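Rimmed plate

A rimmed plate is a round, shallow dish whose edge is finished in a thin band of contrasting color, most often black or dark blue on white. The band may be painted, printed or left by dipping. Sellers tend to describe it as a mark of quality, but it says little about how a plate is made or how long it will last.

Origin claims

Several makers say they came up with the black-rimmed version. Grasen's catalogs call it a house design, and the Garrido pottery in Grakusmont has made the same claim for years. Neither has produced a dated piece. Plain banded ware was common in canteens well before either firm opened, which makes both stories hard to accept.

Form and use

The usual form has a shallow well marked off by a faint inner ring. The ring is sometimes said to keep sauce from spreading. On plates this flat the effect is probably small.

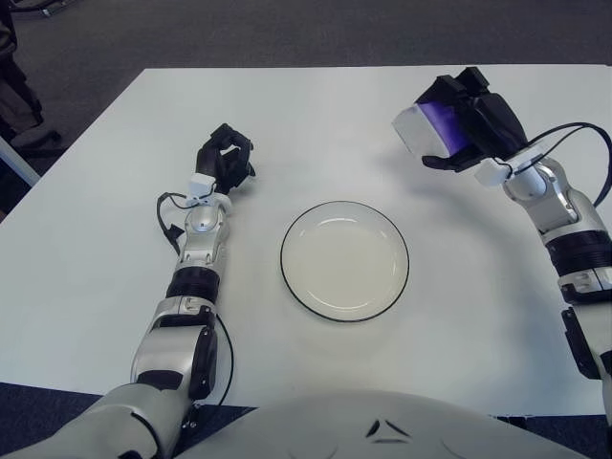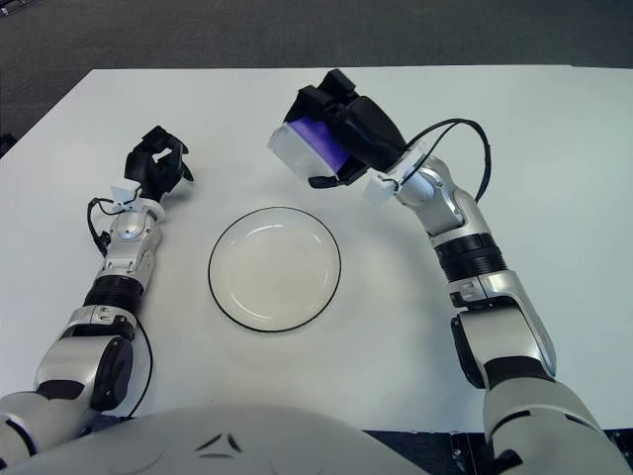

White plate with a thin black rim, on a white table

Does the rim wear off in the dishwasher?

It depends on whether the color lies under the glaze or on top of it. Color under the glaze usually outlasts the plate, while color on top can fade or chip. Brurora advertises its rims as safe for up to 300 washes, without saying how the figure was reached.

Sizes

Sizes vary by maker and the names are used loosely. A "dinner" plate from one firm may match a "lunch" plate from another. Grasen sells 2 sizes under the same name, a frequent source of complaints from people replacing a broken piece.

See also: Charger plate; Enamelware; Underglaze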